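Forty-five is a funny age to learn how to catch a ball

July 17, 2018

So I dropped another one last night. High, easy, straight up in the air, the kind of catch a ten-year-old would take one-handed while eating a sandwich. I got under it, I called for it nice and loud, and then it hit me on the heel of the hand and went off toward the parking lot. Andor Sipos, who was bowling, just sat down on the grass. Didn't say a word. I would have preferred a word.

If you're new around these parts, I play cricket (badly) for Welholm, which is a very small club in a part of the country where most people think I'm talking about the insect. I took it up two years ago after a lifetime of slow pitch softball, and I assumed the fielding would be the one bit I could already do. Catching is catching, right? Well. Take the glove away and it's a whole different business. With a glove you sort of stab at the thing. With bare hands you have to let it in, and my hands do not want to let it in. My hands want to go home.

Anyway, I've decided this is the summer I fix it, and since a few of you asked what I've been doing, I'm writing it all down.

First thing I did was talk to Yeshi Ayele, our wicketkeeper and easily the best pair of hands in the club. I had her watch me take a bunch of high ones and she spotted it right away. I was catching with my arms locked out in front of me, like somebody being handed a hot casserole. She had me bring my elbows in and take the ball up by my eyes, fingers pointing at the sky, and then give with it, all the way down to the chest. Lots of folks go the other way, fingers down, little fingers together, and she says both are fine as long as you pick one and stick with it. I had been picking one at random every time the ball went up.

The second thing she told me was to move my feet early and then stop. I tend to drift. I'll still be wandering backward when the ball arrives, and you can't catch much of anything while you're wandering backward. So now I run hard to where I think it's coming down and try to be standing still when it gets there. Half the time I'm in the wrong spot, but I'm standing very still in it!

My routine at home goes like this. Every evening after dinner I do 60 catches against the side wall of the garage with a tennis ball. Close in, fast, both hands. When I get through a whole set without a drop I take a step closer and start over. I'm now close enough that my neighbor has stopped waving and just watches. After that I switch to a real ball and throw it straight up as high as I can get it, which isn't very high because of the shoulder, and catch it ten or so times until my palms complain.

I don't always get to it, I'll admit that. There was a stretch in May when I did hardly any, between the rain and the week we spent at my in-laws', and I could feel it as soon as I got back. It goes away so fast. I guess it's like playing scales.
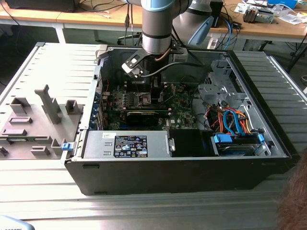

Computer tower with the side off, two robot arms over it.

The reaction ball was my big purchase. It's one of those rubber ones with the lumps all over it, so it kicks off in any old direction when it bounces. Mine is a Szekeres, in yellow, and I have lost it under the deck so many times that I now keep a rake out there. I love it though. You can't plan for it, so you have to stay low with your hands out in front and just go. I also got hit in the shin a lot the first week. Wear long pants, is my advice.

I was less thrilled with the rebound net. I borrowed the club's Levum, the big square one with the adjustable frame, and it's probably great if you have a large flat yard. I have a small sloping yard with a dogwood in it. Every third ball went over the fence, and the one time I got the angle right the whole thing tipped over on top of me while I was admiring it. Back to the club it went. If you've got the room and some tent pegs, try one, and tell me how you get on.

Gloves - a couple of people wrote in to say they use the thin padded inners for practice, the kind keepers wear under the big gloves. I tried it and it does save your hands, and I did a longer session than I normally would. But then I took them off and flinched at the very first catch, so I've put them away again until it gets cold. Your hands may be tougher or smarter than mine.

Now, the good news. Before last night's disaster I had gone 3 games without putting one down. That included one at Jesau, off a skied pull shot with the sun right behind it, and I have brought it up at every meal since. I heard my own captain yell "oh no" when he saw who was under it. I got my feet there, I stopped, elbows in, and it just stuck. I didn't even celebrate because I was so surprised, I just stood there holding it up like I'd found it on the beach. We lost by a mile but I slept like a baby.

Which is what makes last night so annoying. I've been going over it all day and I'm pretty sure I took my eye off it to check where Andor was. He wasn't anywhere near me. There was no reason to check. Yeshi says everybody does that and the trick is to call early and then trust that people heard you, and she's right, but it's hard to trust people when you have a mental picture of two grown adults cracking heads at mid-on.

So this week's project is calling. I'm going to stand in the yard and throw the ball up and yell "MINE" at the top of my lungs, with nobody around to argue. I did warn my wife. She suggested I could do it at the park.

We play again on the weekend, weather permitting, and I've been told I'm fielding at slip, where I'll hopefully be out of the way of the high ones. I've never fielded at slip in my life. If anyone has tips on how to stand there for two hours without your mind drifting off to lunch, the comments are open and I'd be glad of them by Friday night's practice or whenever you get a minute.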